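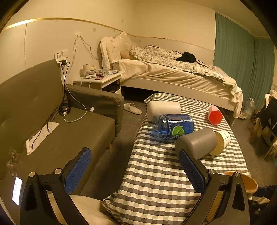

What do you do with a guest mattress once the guests have gone home?

Strip it the same day, before it turns into a second coffee table. I say this as someone who left hers down until April, checkered sheet and all, and every paper cup in the house found its way onto it. So did a water bottle and a pillow, and the sofa next to it picked up the phone cables (I still can't tell which charger goes to what!).

My plan for the Braketthorpe spring clear-out is to start at the sofa end and work toward the big bed - cables first, coiled and into a shoebox, then anything that belongs on the bedside table, then the cups. The cups always take me longest, as I can't throw out a decent one.
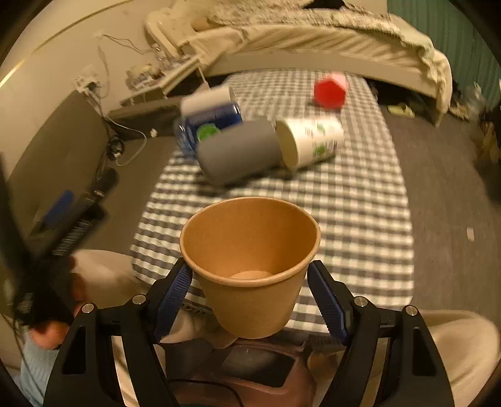
Page last changed: April, 9:57 p.m.

Plain brown paper cups like that big one are my favorites to hang on to. They're good for seedlings, crayons, or all those little odds and ends by the bed. The red, gray and dark blue ones can go in the Trusbridge swap box, which takes cups in any color as long as they've been rinsed and dried. Last year's swap moved 665 items and I brought home nine of them, so I'm hardly one to talk.

The sheet goes in the wash last, with the pillowcases. Shake it out over the tub first - mine is always full of crumbs.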